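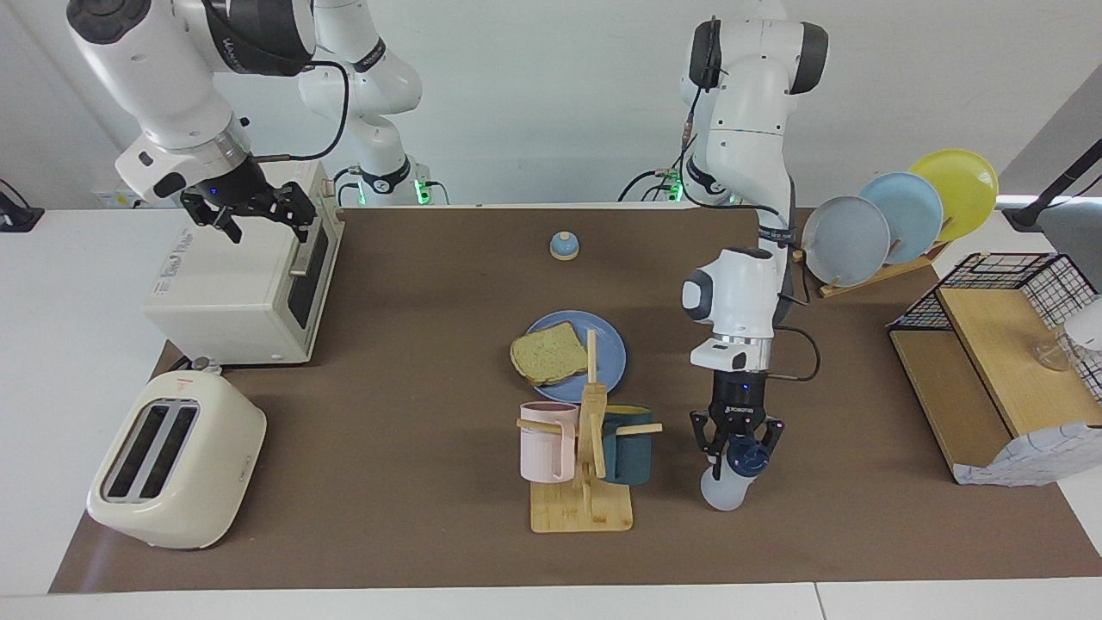 Cleaning a Countertop Toaster Oven

Residents of Widham Hall may use the shared kitchen appliances at any time before 10 p.m. The following procedure applies to the toaster ovens on all floors and should be completed at least once a month.

Before You Begin

Unplug the oven and allow it to cool for 60 minutes. You will need dish soap, baking soda, a soft sponge and two dry cloths. Steel wool and spray oven cleaners are not permitted.

Procedure

1. Remove the rack, the baking pan and the crumb tray. Empty the tray into the trash, not the sink.

2. Soak all removable parts in warm, soapy water. Parts with burned-on grease may need almost 60 minutes.

3. Mix 3 tablespoons of baking soda with enough water to form a paste. Spread it on the inside of the glass door and leave it for a few minutes.

4. Wipe the interior walls with a damp sponge. Do not touch or wet the heating elements.

5. Wipe off the paste with a clean, damp cloth, then dry the glass.

6. Rinse and dry the removable parts and return them to the oven. The crumb tray goes in last.

7. Leave the door open until the interior is fully dry before plugging the oven in.

Reporting Problems

Loose doors, damaged cords and missing trays should be reported to Jocelyn Dufour, Housing Services, extension 483. Please state the floor and the kitchen. Replacement trays are kept at the Friesen Building front desk.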